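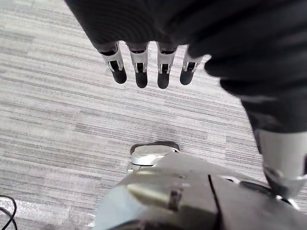

Can machines do the chores yet? Your questions

Can a robot do my laundry?
Parts of it! Our test arm at Memia folds a bath towel nicely, and we cheered the first time it managed 8 in a row. Fitted sheets still beat it every time (they beat most of us, too).

How long does it take?
Up to 20 minutes for a small basket. You'd be done much sooner. But you can be in another room reading, and I love that.

Why give a robot fingers at all? Isn't a simple clamp cheaper?
Much cheaper, and for boxes a clamp is great. Kitchens and workbenches are full of things shaped for human hands, though – jar lids, scissors, spray bottles. Fingers give you more ways to hold them, and a lot more joints to keep in tune.

What about shop-floor work?
This is where I get excited. Kragh, a small parts shop we work with, has 2 arms sorting brackets on the night shift. The bins stay put and the lighting never changes, so the arms do well. Loose cables are another story.

How does a robot learn a chore?
Mostly by practice. Our towel routine took 2,000 tries, and plenty of those ended with a towel on the floor.

Should I buy one now?
I'd wait, unless you enjoy tinkering as much as I do. Dishes, beds and stairs are all still hard.

Can I come and see one working?
Please do! Open lab is Tuesday afternoon. Ask for Auður Ravn at the front desk, and bring a towel if you like – odd sizes are welcome.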